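Home Posts Garden About Contact

What I do at work now

My sister asked me on the phone what my job is these days, and I could not give her a short answer. For nine years I packed household goods at Wavmont. Candles, vases, picture frames, small lamps, all the things that people buy as a gift and then put on a shelf. It was easy to explain. Now I must explain it with my hands, and on the phone this does not help much.

I will try to write it down, slowly, with the dictionary beside me. My English is good for talking with customers and neighbours, but for writing I am still careful. Please forgive the mistakes.

In April the company told us that part of the packing would be automated. They did it at the end of the morning break, when everybody still had a cup in the hand. The robots would come from a firm called Kimero, and they would begin with the table goods, the light and small ones. Nobody would lose a job this year. I noticed the words "this year", and I think all of us noticed them, because it was very quiet in the lunch room.

Then came the part we had not expected. The robots did not know how to do the work, and the people to teach them would be us. They asked who wanted to try. I put my hand up before I had really decided. I was 40 years old when I learned to drive, and I told myself that this could not be worse.

So this is how it goes. I don't teach with words and I don't write any program. I hold a gripper in my hand, a tool with two fingers that open and close, and with it I do the same things that I did with my own fingers before. I pick up the object. I move it, I put it down, I turn it. The tool has a camera, and everything is recorded. Later the people at Kimero use the recordings to teach the machine. We do one small task again and again, up to 100 times in a shift, with the thing placed a little differently each time. A frame near the back of the table, a frame near the front, a frame turned to the left.

At first my wrist hurt very much. The tool is not so heavy, but you hold it away from the body and you may not put it down in the middle. My shoulder was also complaining. I made the mistake of saying nothing for two weeks. Now we change tasks more often and there is a chair, and I use the chair without shame.

The strangest thing was to lose my fingertips. When I pack with my hands I feel if the glass is loose in the frame before I see it. I feel if the cardboard at the back is damp. With the gripper I feel only a little pressure, and all the rest I must do with my eyes. In the first days I was as slow as a child who ties shoes. A colleague from the returns desk walked by and asked if I was being paid by the hour. Well, yes, I am.

Some things I learned that I did not expect to learn:

I always pick up a frame by the lower corner, never by the top. I had no idea that I do this. When the trainer from Kimero asked me why, I stood there with my mouth open. After some thinking I remembered that many years ago we had a series of frames with a weak top edge, from the supplier Greseo, and they came apart if you lifted them that way. The series is long gone, but my hand has kept the habit.

I also look at the next thing before I have finished with the first one. For the recordings this is no problem, but it was funny to be told about it.

And I am not as fast as I believed. I was always proud of my speed. When I had to watch my own recordings I saw many small stops, a moment here and there, when I was deciding something. The trainer said these stops are useful, because there the difficult part of the work is. I liked to hear this. In nine years my supervisor never called my stops useful.

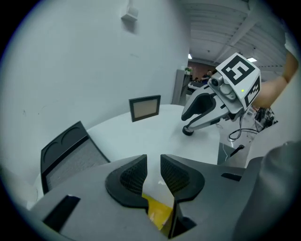 One reader, Hrubý, wrote to me after my last post and asked me straight out why I help to build the thing that will replace me. He worked in a bottling plant, and there it also began with a few workers showing how the job is done, and by the end the line had a third of the people. He was not rude. He said he only wanted to know if I sleep well.

I have thought about his question for many evenings, usually when I was watering the beans. Mostly I sleep well. Not always.

My answer to him is a bit long. If I had said no, another person would hold the gripper, maybe somebody who never packed one box. Then the machine would learn the work badly, and my colleagues would stand beside a machine which breaks things, and they would clean up after it. I have seen this at another place, with a label printer that was bought without asking the people who put on the labels. For two years they peeled off crooked labels by hand. So I prefer to be in the room.

But I must also be fair to Hrubý. Being in the room is not the same as having a say. I decide how to pick up a frame. I don't decide how many packers Wavmont will need next winter. When I asked about this, I received a polite letter with the word "journey" in it. We now have a union representative who comes to the meetings, and she asked for three things in writing: that the training work is paid at a higher rate, that everybody can try it and not only the ones who are quick to put up the hand, and that we are told before the summer which jobs will change. The first we have. The second is half done. For the third we are waiting.

The higher rate is 157 dollars more in a month for me, after tax. I write the number because people are always shy with numbers, and then nobody can compare. If you do similar work at some other company, please tell me what you get. You can use the contact page if you don't want to say it in public.

What has changed for the others is harder to describe. The packing hall is quieter. Two of my colleagues went to the returns desk, and one of them likes it and the other one does not. We used to talk the whole morning while we packed, about children and recipes and whose car was broken. In the training work you can talk a little, but you have to keep your mind on the table, and if you laugh too hard the tool shakes and you must repeat. I miss the talking more than I miss the packing. I did not know this would be the thing.

There are younger colleagues who see it in another way. For them packing was a job to leave as soon as possible, and now they have something on the résumé that sounds modern. One young man has already asked Kimero if they have work for him there. I hope they say yes. He has very calm hands.

Me, I am too old to sound modern. But I have to confess that I like the quiet concentration of it, in the same way I like to sew. There is a moment when the object stands exactly right and you let go slowly and it does not move. I could do this in my sleep with my own hands, and I never paid attention to it. With the tool I am pleased every time — well, almost every time. After lunch less.

The first robot should come to the hall when the bean season is finished, if there are no more delays. We are told that it will work at one table in the beginning and that one of us will stand next to it. I have asked to be that person. I would like to see if it picks up the frames by the lower corner.

If it does, I will phone my sister, and maybe then she will understand what my job is.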